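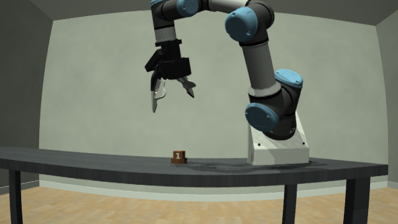 Can a teaching laboratory use Flallow without owning a physical arm?

A laboratory can run the whole of Flallow on ordinary workstations, with no physical arm attached. The arm controller module is a separate purchase and is needed only by sites that intend to transfer programs to hardware.

To: Shared Laboratory Software list
Subject: Re: Flallow simulation kit, status of review and licence terms
May 2018

Dear colleagues,

The Laboratory Software Office has now received the written offer from Zodcombe for the Flallow simulation kit, and is in a position to reply to the message sent to this list by the Bustos campus. The question at the head of this message was the one most often put to the Office and is answered there for convenience. The Bustos message is quoted in part.

> We have been asked to give an opinion on Flallow before the
> end of term and would be grateful for clarification on several
> matters. Our second-year unit presently has more students than
> the arm cell can accommodate in a semester, and much of the
> booked time is lost to set-up. If Flallow allows students to
> prepare and check a pick-and-place program beforehand, it would
> be of considerable use to us.
>
> Our concerns are as follows. First, whether the seat price
> includes the scene editor. Secondly, whether the contact model
> for the gripper fingers is adequate for small objects. Our
> experience with the earlier package was that blocks slid out of
> the fingers or were flung across the room, and students drew
> the wrong conclusions about their own programs. Thirdly, whether
> run logs can be exported in a form our markers can open.
>
> We would also like to know whether Fokmont intends to take part,
> as the two sites share tutors.

The Office responds as follows, in the order in which the matters were raised.

Price and inclusions

Zodcombe has offered seats at $600 each for a licence year beginning in March. The scene editor, the standard arm library and the block exercises are included. The arm controller module is not, and neither is on-site training. Seats are floating within a campus but may not be moved between campuses during the licence year. The Office asked for this last condition to be relaxed and the request was declined.

Nine seats are proposed for the first year. Bustos and Fokmont would each nominate a contact to whom the licence keys are issued. Campuses wishing to take up additional seats should advise the Office before the order is placed, as later additions are charged for the full year whatever the date.

Review work to date

The review is being conducted with the room scene supplied with the kit, which has a plank floor, plain walls and a bookshelf, and with the six-axis arm and gripper from the standard library. The exercise under test requires the arm to approach a small block from above, close on it, lift it and set it down at a programmed position. Reviewers have been asked to leave the supplied friction values unchanged, so that results reflect what a student would meet on first opening the program.

The viewpoint may be moved freely while a run is under way. Reviewers found the raised view toward the bookshelf the most practical for judging the height of the gripper, and several have set it as their default. It is stored with the scene file and need not be set again on each workstation.

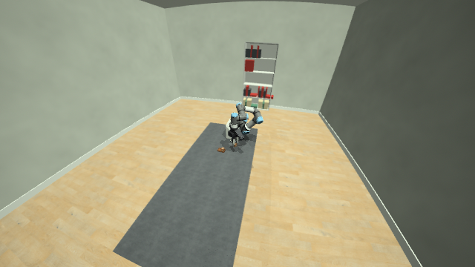
Contact behaviour

A total of 773 runs had been logged when this message was prepared. The Office is satisfied that the fault described by Bustos in the earlier package does not occur in Flallow at the default time step. Where a grasp failed, the log generally showed an approach offset in the program, and the same program gave the same result when repeated.

There is one reservation. When the time step is lengthened to suit a slower workstation, the fingers may pass a short way into the surface of the block before contact is registered. The block is still lifted, but the recorded gripping force is not reliable. Zodcombe has acknowledged the matter and has undertaken to display a warning in the next release. Until then, assessment tasks should not depend on force readings, and unit coordinators should lock the time step in the scene file before it is distributed to students.

A further difficulty was reported with the arm folded low and near its own base. Several links and joint caps then lie close together on screen, and a small object beside the base can be hard to pick out from some directions.
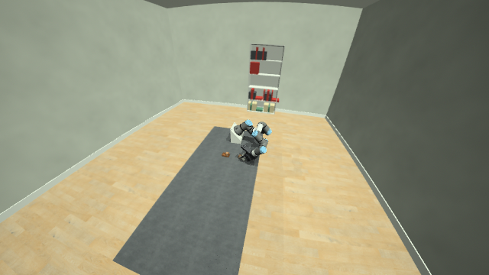

The editor permits any object to be given a coloured outline for this purpose, although the setting is found under Display and not under Objects, where most reviewers first looked for it. The Office has asked that the manual be corrected.

Export of logs

Run logs are exported as comma-separated text. Joint angles are given in degrees and positions in millimetres. Markers will be able to open the files in any spreadsheet program. The graphical replay can be viewed only within Flallow, and a marker who wishes to see it will occupy a seat while doing so. Campuses should allow for this when estimating their requirements.

Participation by Fokmont

Fokmont has confirmed that it will take part, subject to the kit running on the machines in its ground-floor laboratory. Those machines meet the published minimum. A trial installation is being arranged, and its results will be posted to this list.

Comments on the proposed terms should be sent to the list and not to Zodcombe directly. Campuses that have already received a separate quotation are asked to forward a copy to the Office, marked with the date of receipt and the number of seats quoted.

Yours faithfully,

Laboratory Software Office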